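紅茶工場の見学に行ってきました！ 前から行きたい行きたいと騒いでいたDudarside茶園の一般公開です。7月だけ工場の中まで入れるんですよ。

朝7時に宿を出て、乗り合いのバンで山道をひたすら登ります。標高2,332メートルと聞いていたので上着は持っていったんですが、それでも寒い。真夏の格好で来ていた隣の席のご夫婦は、到着するなり売店でひざ掛けを買っていました。わかる、わたしも買いそうになった。

入場料は300シリング。受付で紙の札をもらって首から下げるだけで、あとはゆるい感じです。案内してくれたのはHamisi Mutisoさんという、この工場で19年働いている方。声がよく通るので、機械の音がすごい場所でもちゃんと聞こえます（英語とスワヒリ語がまざるので、聞き取れたかどうかはまた別の話……）。

まずは茶畑から。斜面いっぱいに背の低い茶の木が並んでいて、摘み手の皆さんがその間をすいすい歩いていきます。摘むのは先っぽの芽と、その下の葉2枚。わたしもやらせてもらったんですが、遅い！ カゴの底がずっと見えたままでした。Mutisoさんに「夕方までに終わるかな」と笑われる始末。

摘んだ葉は、工場の2階にある細長い棚に広げて萎れさせます。ここの匂いがもう最高で、青りんごと刈ったばかりの草をまぜたような、甘くて青い匂い。一晩置いた葉を触らせてもらったら、くたっとして革の手袋みたいな手ざわりでした。ここで水分をどこまで飛ばすかは天気しだいで、雨の続く時期は夜中に何度も様子を見に来るそうです。

1階に下りると揉捻機がぐるんぐるん回っています。機械の横腹に「Beltley」と銘板がついていて、かなり年季が入っている様子。部品はもう売っていないので、工場の中の作業場で自分たちで削って直しているとのこと。その作業場ものぞきたかったのに、時間の都合で素通りでした。残念！

発酵の部屋は逆にしーんとしています。緑だった葉が銅色に変わっていく途中のものが、順番に並べてあるんです。時間は75分と決めてあるけれど、最後は鼻で決める、とMutisoさん。どんな匂いになったら終わりなのか聞いたら、しばらく考えて「うちの母の台所」と言われました。それじゃ真似できないじゃないですか。

乾燥機の前は暑かったので早足で通過して、ふるい分けの部屋へ。粉みたいに細かいものから、よれた長い葉まで、網の目で等級が分かれていきます。細かいほど濃く早く出るのでミルクティー向き、大きい葉はストレートでゆっくり、というのは知っていたけれど、同じ日の同じ畑の葉がこんなに違う姿になるのを見ると、やっぱりおおーっとなります。

さて、お待ちかねの試飲です。テイスティングは音を立ててズズッとすするのが正式なのだそうで、みんな最初は遠慮していたのに、ひざ掛けのご主人が盛大にやってくれたおかげで場がなごみ、最後は全員ズズズッの大合唱。飲み比べたのは3種類で、わたしの好みは断然「Rweyemamu」でした。奥の区画の葉だけで作っているお茶で、はじめは蜂蜜みたいなのに、後味がきゅっと締まるんです。「Kemier」のほうは濃くてどっしり、これは牛乳をたっぷり入れて朝に飲みたい味。
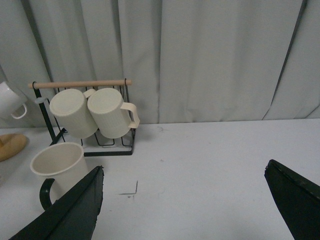

売店ではもちろん両方買いました。Rweyemamuは小さい袋しか残っていなくて2袋、Kemierは大袋をひとつ。帰りの荷物が茶葉くさくなるかと思ったら、むしろいい匂いで得した気分です。

家に帰ってからさっそくKemierを煮出してみたのですが、これがなかなか難しい。現地で教わったのは、水と牛乳を半々にして、沸いてから茶葉を入れ、火を弱めて待つやり方。1回目は欲ばって茶葉を入れすぎて渋い渋い。2回目は量を減らして、砂糖をひとさじ足したらかなり近づきました。ただ、山の上で飲んだときのあの感じにはまだ届かない。水のせいか、寒さのせいか、ズズッとやらなかったせいか。

これから行く方へ。足元は滑りにくい靴がいいです。畑の道は朝露でぬるぬるしています。上着は必須、昼食は工場の向かいの食堂で豆の煮込みが食べられます。帰りのバンは午後3時が最後なので、売店で迷いすぎないように（わたしは走りました）。

Rweyemamuの2袋目はまだ開けていません。来週、妹が遊びに来るので、そのときに一緒に飲むつもりです。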